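Faletura Hall – Pre-Show Safety Inspection, Main Room
Inspected by: Duván Marulanda, Planby
Date: December 21, 2023
Event: Xavier, two sets, standing floor with seated balcony
Licensed capacity: 400

1. Stage and rigging
1.1 Front truss, load plates legible – OK
1.2 Secondary steels on all moving lights – OK. One shackle pin on the upstage truss was finger tight. Moused with wire during the inspection.
1.3 Drum riser, leg locks and skirt – OK
1.4 Stage edge marking – FAIL. White tape is worn through at stage left, next to the monitor desk. Replace before line check.
1.5 Stage load – OK. Heaviest item is the Ritwood organ at 323 lb, placed over the center joists as drawn.
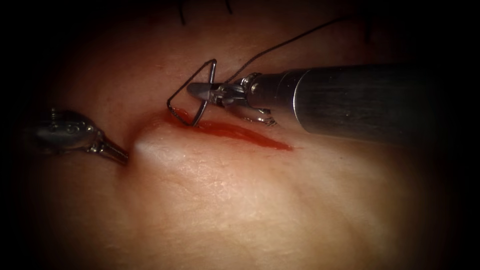
1.6 Organ casters locked and chocked – OK. Keep the chocks in for both sets; the deck slopes toward the house.

2. Electrical
2.1 Backline supply, RCD trip test – OK
2.2 Distro covers closed, unused outlets capped – OK
2.3 Cable ramps at front of house – PARTIAL. Two sections short at the bar crossing. Rubber matting is acceptable there if taped on both long sides.
2.4 Bass amp ground – OK after the power lead was changed. The old lead is tagged and goes back to the hire company.
2.5 Haze machine clear of drapes – OK

3. Sound exposure
3.1 Meter calibrated, log started – OK
3.2 Earplugs stocked at both doors – OK
3.3 Barrier distance from subs – OK
3.4 Bar staff rotation posted – FAIL. The sheet on the wall is from the last event. Bar manager to post a new one.

4. Audience areas
4.1 Exit doors open fully, no chains – OK
4.2 Emergency lighting, battery test for 20 minutes – OK
4.3 Balcony seating, 80 chairs linked in rows – OK. The rear aisle was narrowed by a merch table; table moved to the lobby.
4.4 Extinguishers in date – OK, except the CO2 unit by the dressing rooms. Swap with the spare from the office.

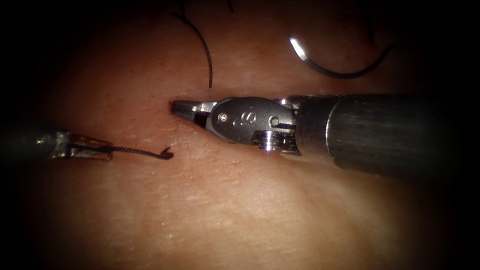 Curved suture needle, dark thread and two instruments

5. Actions before doors
Items 1.4, 3.4 and 4.4 must be closed and initialed. Item 2.3 may stay open with matting in place – recheck between sets.

Result: conditional pass.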